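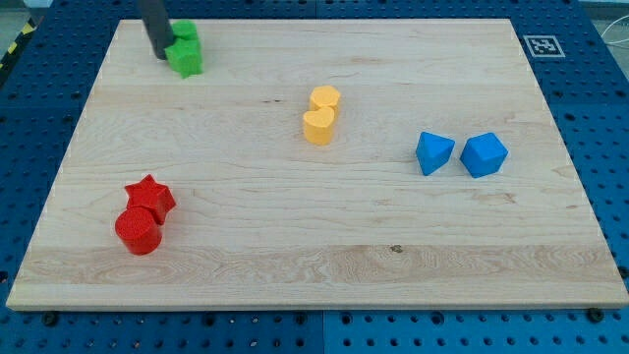
Do you have to oil a wooden chopping board before you use it for the first time?

It's worth doing. A new board has usually been sitting in a warehouse for months and the wood is thirsty. One coat the night before and another in the morning is enough to start with.

A few people asked what I use after my last post, so I'll put it all in one thread.

Food-grade mineral oil, from the chemist or a kitchen shop. I've been using Clesmont board oil for a couple of years and have no complaints. The plain stuff with no label to speak of works just as well.

Don't use olive oil or sunflower oil. They go off and the board ends up sticky and smelling like an old chip pan. I did this to my first board and had to sand it right back.

Warm the oil a bit first by standing the bottle in a mug of hot water. Pour some in the middle, rub it out to the edges with a bit of old T-shirt. Do both faces and all four sides.

The ends drink far more than the faces. If you only have a little oil left, put it there. That's where boards split.

Leave it standing on edge overnight, then wipe off whatever hasn't gone in. If it still feels greasy at breakfast, wipe it again.

How often? I do mine when water stops beading on it. In November with the heating on that can be every 14 days. In summer I forget for ages and it's fine.

Washing: hot water, a drop of washing-up liquid, a quick scrub, rinse, dry with a towel, stand it up. Wash both sides even if you only used one, or it'll cup.

Never the dishwasher. My sister-in-law put a Baran board through hers on the long wash and it came out shaped like a crisp.

Onion smell: coarse salt and half a lemon. Scrub, leave for five minutes, rinse. For garlic you may have to do it twice.

Beetroot stains fade by themselves. I've stopped bothering with them.

Raw chicken goes on a separate board here. I have a cheap plastic one for that, and it does go in the dishwasher.

If the surface has gone fuzzy, sand it with the grain. I start at 120 grit and finish at 240. A board the size of a tea tray takes me roughly 60 minutes, including the sweeping up. Then wipe it down, let it dry fully and oil it as if it were new.

Board wax goes on after the oil. I bought a tin of Nindisow at the Trornona craft market and I'm still on it. It makes the water run off better but you can live without it.

Someone asked about a board that already has a crack. A hairline at the end can be glued with food-safe wood glue and clamped for a day. If the crack goes through to the other face, I'd retire it and use it under plant pots.

Will do knives next if there's interest.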